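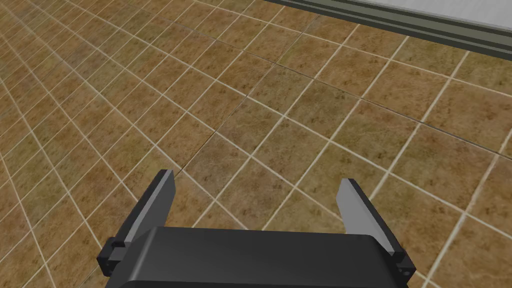 Large areas of tiled floor depend on joints that are seldom noticed when they work.

Why big tiled floors lift

The report on the market hall at Prerkthorpe is dated September 28, 2000, and it is short. It records that a ridge had formed across the public floor, that the tiles on either side of the ridge were leaning against each other like the two halves of a roof, and that the adhesive had stayed on the screed while the tiles had left it. The floor had been open for sixteen months. No heavy vehicle had crossed it and there had been no leak.

Floor tilers call this tenting. It usually happens at night or early in the morning, often with a loud crack, and the building's owner usually assumes that something has been dropped or driven over the floor. The cause is almost always slower. A tiled floor is a thin, stiff plate glued to a thicker plate that does not behave in the same way. If the two change length by different amounts, the adhesive between them is put under shear. If the tiles are also packed tightly between walls, they are put under compression. A large floor can carry both loads for a long time and then fail in a few seconds.

The hall has 1054 square metres of tile, laid on a sand and cement screed over a concrete slab. Mahmoud Sqalli, who wrote the report, found three sources of movement in it.

The first was the screed. Cement products shrink as they dry, and most of that shrinkage takes place in the early months. The usual rule for a sand and cement screed is one millimetre of thickness per day up to 50 millimetres, and longer for each millimetre beyond that. It is a rule for good drying conditions. The screed at Prerkthorpe was 70 millimetres thick and was laid in winter, with the roof on but the glazing missing along one side. It was tiled after six weeks. Whatever shrinkage remained after that date was passed directly to the tile bed.

The shortening is small. A screed that has 0.03 per cent of its shrinkage still to come will lose three millimetres over a ten-metre length. The tiles above it lose nothing, and in the case of some clay tiles they grow slightly, as the fired body takes up moisture from the air. Fully vitrified tiles grow very little in this way. The more porous the body, the more it matters.

The second source was temperature. A fully glazed south side put direct sun on part of the floor for most of the day in summer. Tile expands less per degree than concrete does, but it is on the surface and warms first, so for several hours a day the upper layer is being pushed outwards while the slab is still cool. In the evening the process runs backwards. Each cycle is harmless. The bond at the edge of a hollow area is weakened a little by each one all the same.

The third was the slab, which had deflected under its own weight once the props were out. Between supports a slab sags, and over the supports it arches. Tiles laid over the sagging part are squeezed. This movement continues for a year or more at a falling rate, a fact well known to structural engineers and not always passed on to the person choosing the floor finish.

Where the joints go

All three movements can be dealt with by leaving room for them. The means are old and cheap. A perimeter joint is left wherever the floor meets a wall, a column, a kerb or a fixed plinth. Intermediate joints divide the floor into bays, commonly 8 to 10 metres each way indoors on a solid base, closer where there is underfloor heating or strong sunlight. Any structural joint in the slab is carried straight up through the screed and the tile at the same width and in the same line.

The last of these is the one most often got wrong. A structural joint follows the frame of the building. The tile grid follows the architect's setting-out, which tends to start from an entrance. If the two were never drawn on the same sheet, the joint comes up under the middle of a row of tiles, and the tiler has to choose between cutting that row along its length and bridging the joint. Bridged joints crack within a season. Ese Sani, who sets out floors for the contractor Deschamps, asks for the slab drawing before she will discuss the tile drawing, and puts the structural joints down first in red. "If the pattern then looks wrong, we move the pattern," she says. "The building is not going to move its joint for us."

At Prerkthorpe the intermediate joints were on the drawing. They had been left out on site at the request of the client's agent, who disliked the look of the grey sealant lines. The perimeter joint had been formed, but was later filled with hard grout when the skirting was fitted. Sqalli took out a length of skirting and found grout packed down to the slab. The floor was effectively wedged between its four walls.

The bed

Movement alone does not lift a floor. Something has to let go, and that depends on the bed.

Thin-bed adhesive is applied with a notched trowel, which leaves ridges. When the tile is pressed down and slid across the ridges they should collapse and run together. If the adhesive has skinned over, or the notch is too small for the tile, or the tile is simply laid and tapped, the ridges stay as ridges. The tile is then held on strips with air between them. On a wall this may be tolerable. On a floor in public use it is not, as every void leaves a thin bridge of tile to carry wheels and heels.

Sqalli lifted 86 tiles from areas away from the ridge and recorded the contact on the back of each. The mean was a little over half the tile area. The remedy during laying is to butter the back of the tile as well as combing the floor, and to lift one now and then to look at it. Lifting a freshly laid tile takes a minute and wastes a handful of adhesive. Olga Matos, who trains apprentices in the trade, makes them do it at the start of each batch and after every break, the break being when the skin forms.

Adhesive chemistry has helped to some extent. Polymer-modified products such as those sold by Flodari will take up a small amount of shear without breaking, and are now standard on large floors. They do not replace joints. A flexible adhesive that can follow a movement of one or two millimetres across a bay is of little use on a floor with no bays.

A second floor

A useful comparison is the booking hall at Wivine, tiled in the same May as the market and of a similar age and construction. It covers around 563 square metres. It also has a long glazed side. The screed there was separated from the slab by a membrane, so that the two could move independently, and was left for fourteen weeks. Bello Oyewole, the clerk of works, had a hygrometer box sealed to the surface and would not release the area until the reading had stayed at 75 per cent relative humidity over three days. The joints are brass-edged with a soft insert, in line with the columns.

The floor has two cracked tiles, both at a door threshold where a steel channel was fixed late. A tap test over the whole area found no hollow sound except at that threshold.

Tap testing is worth more than it is usually given credit for. A steel ball on a rod, or a length of chain, drawn over the tiles gives a dull note over a sound bed and a higher, hollow one over a void. It will not say how strong the bond is. Repeated yearly and marked on a plan, it will show whether a hollow patch is growing, and a patch that is growing towards the middle of an undivided floor deserves attention before the following summer.

Repairs

The usual response to a ridge is to take up the loose tiles, clean off the old adhesive and lay new ones. The pressure has been released by the ridge itself, so the patch goes in easily and looks good. The wedged edges remain, and so does the poor contact under the rest.

Ifeanyi Ezeani, whose firm carried out the work at Prerkthorpe, cut the perimeter free before anything else was touched, using a saw with dust extraction set to the depth of the tile and bed. The intermediate joints were then cut on the lines shown in the original drawing — by this time nobody objected to the sealant — and the floor was left for a fortnight. A second tap test was made before any tile was replaced, and the hollow area proved larger than on the first plan. A saw cut will often loosen tiles whose bond was already marginal.

Joints need looking after too. Sealant in a busy floor has a shorter life than the tile on either side of it, and once it has torn, grit works into the gap and packs hard under traffic. Cleaning contracts rarely mention it. The maintenance manual for the market hall now lists the joints bay by bay, with a depth gauge reading for each and a space for the next one.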